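Mar 19, 2024

A day out at the Prurnel Repair Fair

I'd been meaning to get to the Prurnel fair for years, and every year something came up (usually rain, once a wedding). This time I packed a sandwich, filled the thermos and caught the early bus, and I'm so glad I did!

It's held in the old woollen mill by the river, which is worth the trip on its own. The windows are enormous and the floors creak like mad. Entry was a gold coin, and they stamp your hand with a little teapot.

The sewing room

I went straight upstairs for the darning. Arben Vukadinović was running the class and he's a treat to watch, very patient with people like me who sew buttons on with fishing line. He had us working on old jumpers with a Plokolance wool that comes in the most gorgeous mustard colour. My first patch puckered, my second was passable, and I bought 2 balls on the way out to practise with at home. The next class is in December and I've already put my name down.

Lamps, toasters and clocks

Downstairs was noisier and a lot more crowded. I had a long chat with a bloke about mantel clocks (he had one in pieces on a tea towel) and then got happily lost in the second-hand parts: knobs, cords, jug elements, you name it. The computer tables were down the far end, past the lamps, with people talking about what's worth upgrading and what isn't. My nephew would've stayed there till closing. 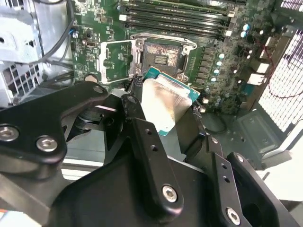 Lunch and getting there

The Uzor cafe does a very decent pumpkin soup, 9 dollars with bread, and the queue moves quickly if you go before noon. Parking on the mill side fills up early, so take the number 8 bus from Zostov station and get off at the footbridge. Bring cash for the wool!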